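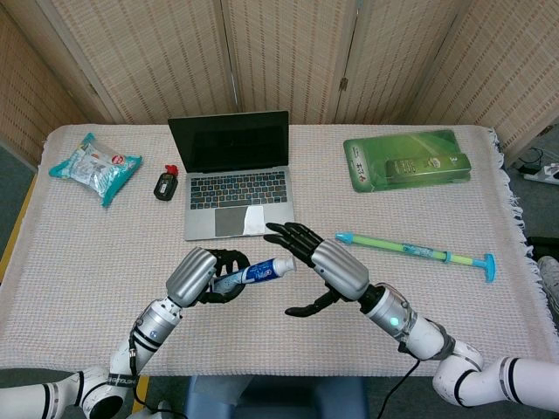
Reset rules between episodes for a two-arm bench - how strict are yours?

Posted by Costel Cârstea

Hello all. I am responsible for the written procedure at our bench in Brulell, where we record teleoperated tasks with two arms and five operators who change during the day. The task at present is to take a toothpaste tube in the left hand and open the cap with the right. We have collected 400 episodes and the goal is 3,000, so I want to correct the rules now, when it is still cheap to correct them.

My difficulty is the reset. The present text says only "return the table to the start state before each episode". Every operator understands this differently. One puts the tube back in the same place almost to the millimetre. Another one drops it anywhere the arm can reach and says that variety is good. A third moves the toothbrush and the other small things also, but only when she remembers.

I have three points where I would like to hear from people who have done this longer.

First, should objects which have no part in the task be fixed, moved, or removed? We have a laptop standing at the back of the table, and the right hand comes quite close to its corner when it goes for the cap. I like that the table looks like a real table, but I do not like fingers near a laptop.

Second, we work on a woven tablecloth, and it moves a little under the hands. Do you fix the cloth, and if you do, how?

Third, who is allowed to step to the table, and in which state must the arms be? Now the operator shouts "clear" and the helper goes in. I am not comfortable with this but I don't have a better sentence to write.

I read the manual from the arm supplier and it speaks about fences and emergency stops. It says nothing of somebody who must put a tube back on the table hundreds of times in a week.

Thank you in advance for any wording you can share. Even one paragraph helps.

Eetu Niskanen
Accepted by the poster

I wrote the bench procedure at Marow and rewrote it two times, so I will give you what stayed in it.

For the person at the table, please stop using the shouted word. A shout is heard by the wrong person, or it is heard late. Our rule has this text, and you may copy it:

"The helper may reach over the table only when both arms are in the park pose and the operator has let go of both controllers and placed them on the stand. The helper confirms by looking at the controllers. The operator does not pick up the controllers again until the helper stands behind the line."

The line is tape on the floor. The important part is the controllers on the stand, as this is a thing which two people can see. Park pose alone was not enough for us. One time an operator scratched his nose with the controller in his hand, and the arm came out of park quite quickly. No injury, but the helper had her sleeve over the table at that moment.

You should also check this against your own risk assessment and whoever signs it in your company. My text is for small arms with limited speed and force. If yours are stronger, you need that the drives are disabled with a proper function and not only with good manners.

About the objects. We divide them in the procedure into task objects and background objects. Task objects are moved every episode, inside a zone which is written down. Background objects are moved once per block, and a block for us is 14 episodes. The operator does not choose the positions. They come from a printed list, and the helper ticks it. When people choose "random" positions by themselves they always choose comfortable ones, and you get a pile of tubes near the left hand and nothing at the far side.

For the laptop I would keep it but write a minimum distance to the nearest planned path of the fingers. We use the width of a hand, measured with the arms parked. If your operator must pass closer to reach the cap, the tube zone is in the wrong place, so move the zone towards the front. And use an old laptop that doesn't matter to anybody, with no charger connected.

One more rule that saved us trouble: cables and power strips are checked at the start of each shift, also the ones on the floor beside the table. A helper who walks in and out all day will find every cable with his foot. Ours now run along the wall, and the route of each arm cable is checked at full reach before the first episode.

And write down what to do with a failed episode. If the cap does not open, do you keep it, mark it, or delete it? We keep it and mark it. At the beginning each operator decided alone, and we could not repair that afterwards.

grerken_bench

Tape for the cloth. Double sided, on the corners and 2 strips in the middle, change it when the cloth is washed. Do not use clamps at the front edge, fingers catch on them.

I would remove the laptop completely. I don't see what you win with it.

Sarmiento

I agree with Eetu for the controllers on the stand, we do nearly the same. I disagree a little on the cloth answer above. If the cloth is completely fixed, your data shows only a fixed cloth, and later the policy meets a loose one in somebody's kitchen and pulls everything to the floor. We fix only the back edge. Folds are allowed if they are smaller than a finger, bigger folds are made flat at the reset.

Also for toothpaste: close the cap always to the same tightness, or write that it may vary and how. We had one helper with very strong hands and his episodes failed twice as often. It took us until September to understand that it was him and not the operator.

I don't know if tubes are different, but ours became soft after many grips and we replace them at the start of a new block when they no longer keep their shape.

Comment by Costel Cârstea

Thank you to everybody. I took the paragraph with the controllers nearly word for word, and the printed list also. The laptop stays for now, but the tube zone goes towards the front. On the cloth I will try the back edge only - if it gives too many resets I will come back to the tape.

Eetu, one small thing: do you let the same person be helper for a whole shift, or do you change? Ours complain about the back after two hours.

Comment by Eetu Niskanen

We change every hour, operator and helper swap places. Write the name of both in the log, not only the operator.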